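3. 手挽きミルの初期設定と、最初の分解掃除

Vondlowの手挽きミルを箱から出したら、豆を入れる前にひととおりやっておきたい作業をまとめました。付属の説明書にも書いてあるんですが、字が小さいし、組み立ての図が裏面に回っていて見づらいんですよね。私は最初、図を見ずに組んで刃を擦らせてしまったので、その反省もこめて書いておきます。

対象は本体重量373gのモデルです。Merkemvilleの店で売っている大きいほう(ハンドルが折りたためるタイプ)は内部の留め方が違うので、3-2の分解のところはそのまま当てはめないでくださいね。

3-1 用意するもの

・付属のブラシ
・乾いた柔らかい布
・細めの綿棒
・外した部品を置くトレイか浅い皿
・試し挽き用の古い豆(ひとつかみ)

工具はいりません。ドライバーを持ってきたくなりますが、このミルは全部手で回して外せます。逆に、手で回らないからといってペンチを使うと、調整ナットの縁がすぐ傷になります。これは私がやりました。

豆は本当に古いもので十分です。最初の粉は捨てるので、いい豆を使うともったいないですよ!

注意:刃はセラミックではなく鋼です。水洗いはできません。濡れた布で拭くのも避けてください。

3-2 分解する

1. ハンドルを外します。上のつまみを引き上げながら、ハンドルごと真上に抜きます。固いときは少し左右にゆすってみてください。新品はかなり固めです。

2. 粉受けを外します。反時計回りにゆっくり。ここはねじ山が細かいので、斜めに力をかけないようにします。

3. 本体をひっくり返して、底の調整ナットをゆるめます。カチカチと段があって、最後の段を過ぎると急に軽くなります。そこで手を添えておかないと、内刃とバネが一緒に落ちてきます。床でやると、バネはまず見つかりません(我が家では冷蔵庫の下から出てきました)。

4. 外した順に、部品をトレイに並べていきます。左から右でも上から下でもいいんですが、自分の中で順番を決めておくと、組むときに楽です。小さなワッシャーは内刃の裏側に貼りついていることがあるので、刃を置く前に裏を見てください。

トレイは縁があれば何でもかまいません。私は角の丸い白の四角いトレイが好きです。黒い部品がよく目立つし、角に粉がたまりにくくて拭くのも簡単。茶色っぽいテーブルに直接並べていた頃は、挽きかすと部品の見分けがつかなくて困っていました。専用のマットも売っていますが、買わなくても大丈夫だと思います。

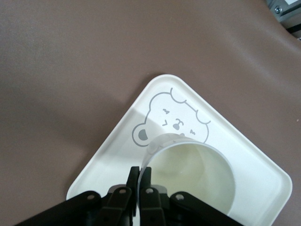
3-3 刃の掃除

1. 付属のブラシで、外刃の溝を上から下へはらいます。新品でも工場での試し挽きの粉が残っていることがあります。ごく薄い油が付いている場合もあるので、そのときは乾いた布で押さえるように拭き取ります。

2. 内刃も同じようにはらいます。刃先を指でなぞらないこと。見た目より鋭いです。

3. 軸受けのまわりは綿棒で。ぐりぐり押しこむと綿がちぎれて残るので、軽く回すくらいにしておきます。

4. 粉受けの内側だけは、ぬるま湯で洗ってもかまいません。洗ったら、ねじ山のところまでしっかり乾かしてください。私は夜に洗って朝まで伏せておきます。

補足:米を挽いて掃除する方法がよく紹介されていますが、このミルではおすすめしません。生米は硬くて、軸に余計な力がかかります。Nosotcombeの焙煎所で講習を受けたときも、ブラシだけでいいと教わりました。

3-4 組み立てる

分解の逆です、と言ってしまえばそれまでなんですが、引っかかりやすいところがあるので順番に書きます。

1. 軸にバネを通します。バネの端が少し狭くなっているほうが上です。反対に入れても組めてしまうのが困ったところで、その場合は回したときにギシギシ音がします。

2. ワッシャーをのせます。平らな面が刃の側に来るようにします。

3. 内刃をはめます。軸の平らな部分と刃の穴の形を合わせて、すとんと落ちるところまで。引っかかるときは向きが合っていません。押しこまずに、いったん抜いてやり直します。

4. 調整ナットを時計回りに締めます。最初は指先だけで。カチッと段に入りはじめたら、あとはゆっくりです。

5. ハンドルを仮に付けて、空のまま軽く回します。金属の擦れる音がしたら締めすぎなので、音が消えるまでゆるめてください。

注意:豆を入れずに何度も勢いよく回すのはやめましょう。刃どうしが当たると、目に見えない欠けができて味がざらつきます。音を確かめるだけなら、ゆっくりで十分です。

3-5 基準の位置を決める

ここがいちばん大事で、いちばん飛ばされやすいところです。挽き目は「ナットを締めきったところから何段ゆるめたか」で覚えるので、締めきった位置がいい加減だと、あとで人のレシピを見ても全然合いません。

1. ナットを、ハンドルが自分の重みで下がらなくなるところまで締めます。力いっぱいではなく、指で軽く止まる位置です。

2. そこを基準(ゼロ)とします。本体の目印とナットの目印がずれていても気にしなくて大丈夫。個体差があります。

3. 付箋か手帳に、ゼロのときに本体の目印が指している場所を書いておきます。私はふたの裏にマスキングテープを貼って、そこに書いています(テープは油でだんだん茶色くなりますが、読めればいいかなと)。

4. ペーパードリップなら、ゼロからしっかりゆるめた中挽きあたりで始めてみてください。濃すぎたり苦かったりしたら粗く、薄ければ細かく。いちどに動かすのは2段までにしておくと、どちらへ行けばいいのか迷いません。

補足:挽き目を細かくするときは、中に豆が残っていないか確かめてから回します。豆をかんだままナットを締めると、ゼロの位置がずれたように見えて、もう一度最初からやることになります。けっこうがっかりしますよ。

3-6 試し挽き

1. 古い豆をひとつかみ入れて、粗めで挽きます。粉は捨てます。

2. もう一度、今度は普段使う挽き目で挽きます。これも捨てます。消臭用に小皿に入れて靴箱に置いてもいいですね。

3. 粉を白い紙に広げて、粒のそろい具合を見ます。大きなかけらがたくさん混じるなら、内刃が傾いているかもしれません。3-4の3に戻ってください。

4. 回し心地がときどき重くなるのは、豆が引っかかっているだけのことが多いです。少し逆に回してから続けると抜けます。浅煎りの豆は硬いので、本体を少し傾けて、豆が少しずつ落ちるようにすると楽になります。

マグに何杯分もまとめて淹れる方、たとえば700mlのサーバーをいっぱいにしたい方は、いちどに全部の豆を入れようとせず、分けて挽いてください。上まで詰めるとふたが浮いて、ハンドルがぐらつきます。

3-7 しまい方と次の掃除

挽き終わったらブラシで粉受けと出口をはらって、ふたを少しずらした状態で置いておきます。密閉すると古い油のにおいがこもります。コンロの近くと、日の当たる窓ぎわは避けてください。

分解掃除は、毎日使うなら月に一度くらい。深煎りの油っぽい豆が好きな方は、もう少しこまめにやったほうが味がすっきりします。夏のあいだは湿気で粉が固まりやすいので、私は9月が過ぎるまで、乾燥剤を入れた缶に本体ごとしまっています。

ハンドルのつまみがゆるんできたら、Szilágyiの交換用つまみが合います。木の色が少し違いますけど、握った感じは私はこちらのほうが好きです。付け替えの手順は次のセクションに書きました。

関連ページ
・4. ハンドルのつまみを交換する
・ペーパードリップ用の挽き目メモ
・ミルから異音がするときに見るところ
・静電気で粉が飛ぶときの対処
・Szilágyiのつまみを使ってみた感想
・コーヒー缶と乾燥剤の選び方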